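Covering the Counter

The kitchen work is in its second week and I have had some questions about how we are keeping the counters in one piece, so I am writing it down while I still remember the details.

Some background for anyone new. We moved into this house knowing the kitchen would need work. The stone counter was already there and it is the one thing in the room that both of us liked from the first visit. It is a reddish-brown marble with white veins. Rosaura Inga, who sold us the place, told us her parents had put it in and that her mother rolled dough directly on it every weekend for years. She seemed glad when I said we were keeping it.

What we are not keeping is the ceiling, the light fixture, the shelves over the sink, and most of the paint. All of that is above the counter, which means all of it wants to fall on the counter.

My first idea was to take the marble out and store it in the garage. I called Wellington Barbosa at Gismont, who did the bathroom floor for my sister, and he talked me out of it on the phone. He said old marble that has been sitting flat for a long time can crack along a vein when you lift it, and you find out when you are holding one end. He would do it if I insisted, and he quoted me 800 dollars to remove it and put it back, with no promise on the condition. I did not insist.

So the stone stayed and we covered it. I have now done this twice, once badly.

The first time I used old bedsheets. I figured cloth was soft and would not scratch anything. The trouble is that plaster dust goes right through a bedsheet. When I pulled the sheets off after the first day of ceiling work there was a fine gray layer on everything, and it had worked down into the seam by the sink. Dust like that is gritty, and rubbing it around on polished stone is a bad plan. I vacuumed it with the brush attachment, then wiped with a damp cloth, rinsed the cloth, wiped again, and kept going until the rinse water stayed clear. It took most of an evening. The sheets went through the wash two times and one of them is still not right.

The second time I bought plastic. The paint store in town carries a brand called Porent in a few thicknesses and I got the heavier one. The thin kind is cheaper but it tears if you look at it wrong, and it clings to your arms while you are trying to lay it out. A roll of the heavier plastic did the counter with enough left over for the top of the refrigerator and the doorway to the dining room.
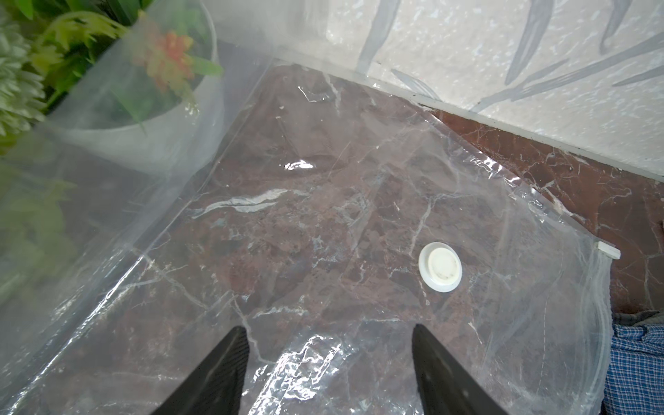

Tape was the next problem. I do not put tape on the marble. I know people do, and I know there are tapes sold as safe for stone, but I have seen what old adhesive looks like on a polished edge and I don't want to find out how long is too long. The tape goes on the cabinet faces below and on the wood trim, and the plastic gets folded down to meet it. Along the pale wall panel there is nothing I want to tape to, so the plastic stops short there and a strip of the marble is left uncovered. You get the real color on that strip, a deep rust brown. Under the plastic it turns a dull mauve that makes the whole counter look like something else. I cover the strip with a folded towel while anyone is working overhead and take the towel off at the end of the day.

The sheet also does not lie flat. I spent too long the first morning trying to smooth it out before accepting that wrinkles do no harm. The only place I care about is the front edge, where a loose fold can catch on a belt buckle or a tool bag and drag the whole thing, along with whatever is sitting on it. I pull it snug there and leave the rest alone.

Clean before you cover. This is the step I would repeat to anybody. Whatever is on the stone when the plastic goes down is going to be pressed against it until the plastic comes up, and people will be leaning on it. I cleared everything off, washed with warm water and a little dish soap, dried it with a towel, and then waited until after lunch before covering. Tainá Leite, our neighbor across the street, trapped water under plastic on her limestone a few years ago and had a cloudy patch that took a long time to fade. No vinegar, no lemon cleaner, nothing acidic. Marble and acid do not get along, and there is a dull ring by the stove that was here when we bought the house and will be here when we leave it.

I also set a rule about what can be put on top of the plastic. Cups are fine. Paint cans are not, because of the metal rim on the bottom. Screws and small hardware go in a muffin tin on the dining table. Plastic sheeting stops dust and drips, but it does very little against a dropped hammer, and for the two days when the shelves came down I laid flattened cardboard boxes over the section by the sink as well. The cardboard came from the new Brito range hood, so at least that has been useful for something. The hood itself is still in the hall waiting for the electrician.

The ceiling is done now. Cleiton Sales finished the last coat and it is very even, much better than the job I did myself in the back bedroom. There are 11 shelf brackets to fill behind and sand, and after that comes primer. We picked a paint from Priren in a warm white that looked yellow on the card and doesn't look yellow on the wall. I painted a test square next to the window and another one in the corner that gets no light, and both were all right, so we are going ahead.

The plastic stays until the second coat has cured. Then I will roll it up from the wall toward the front edge so that the dust ends up inside the roll, take it straight out the back door, and wash the stone again before anything gets set down. After that I plan to reseal it. The water test I did before the work started was mixed. Drops beaded up fine near the window and soaked in within a few minutes close to the stove, where most of the cooking happens. Wellington thinks one coat of sealer will do it and I may do two in that area.

In the meantime we are cooking on a hot plate in the dining room and washing dishes in the laundry sink. Dinners have been eggs, rice, and soup. Rohani Purba from my office lent us her slow cooker, which has helped, and I owe her a pot of beans when the real stove is back.

For anyone who asked about cost, I have the paint store receipt somewhere and will put the amount in the comments when I find it. It was a small fraction of the quote for taking the marble out. Next post will be the paint, and the range hood if the electrician shows up.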